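3.2 Hand-held grippers for two-armed collection at home

Our first season of recording was done with the Skondby arm bolted to a bench in the shared workshop, and it taught us a great deal about benches. Every object sat on the same flat grey surface under the same tubes, and the policy we trained there fell over as soon as we moved it into a lounge room. We wanted homes, with their soft furniture and terrible lighting, and we wanted both hands working at once. Carrying two arms up a flight of stairs was never going to happen, so we built the grippers to be held.

Each Plivenum gripper is a 3D-printed body with a trigger linkage, a pair of parallel fingers and a wrist-mounted camera looking down past the fingertips. The body went through seven revisions. The early ones were far too heavy at the front, and an hour of recording left the operator with a sore forearm. Opening up the side plates fixed most of that and, to our delight, also cut the print time enough that we could start a new pair on Saturday morning and have it assembled the same evening.

The finger pads deserve a paragraph of their own. Rigid pads are fine for blocks and mugs, but thin packaging slips straight out of them or gets crushed. We settled on a softer pad that gives a little at the tip, glued over a printed backing so it can be peeled off and replaced when it wears. This was the cheapest change in the whole build and easily the most satisfying. Crinkly plastic went from the category we dreaded to the one we kept asking for more of. 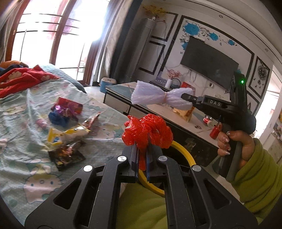
Household sessions are kept deliberately loose. The operator picks a surface, scatters whatever small goods are within reach and works through them in any order, using either hand. We ask only that both grippers stay in view of each other for as much of the episode as possible, as the relative pose between the two is recovered partly from the wrist views. Bedding turned out to be a wonderful surface for this. It deforms under light contact, its colours and patterns vary from home to home, and an object that rolls on a table will simply sink in and stay put.

Soft and floppy items still cause trouble at the labelling stage. A packet held between the fingers can hide the fingertips completely, and our aperture estimate then drifts until the jaw comes back into sight. We handle these stretches with Damasceno, our alignment script, which interpolates the opening from the trigger encoder and flags any gap longer than 2 seconds for a person to check.

3.3 Filter stage

Figure 4. Order of processing for a single household session: trigger log and both wrist streams, then Damasceno, then Filter, then the training set.

Filter is a plain set of rules – we did try a learned version and it was no better – that drops episodes with missing frames, a stalled trigger log or a lost camera pose. Of 56 sessions recorded in February, 13 were rejected, nearly all of them for lost pose in rooms with strong light from a window. The remainder went to training with no further editing.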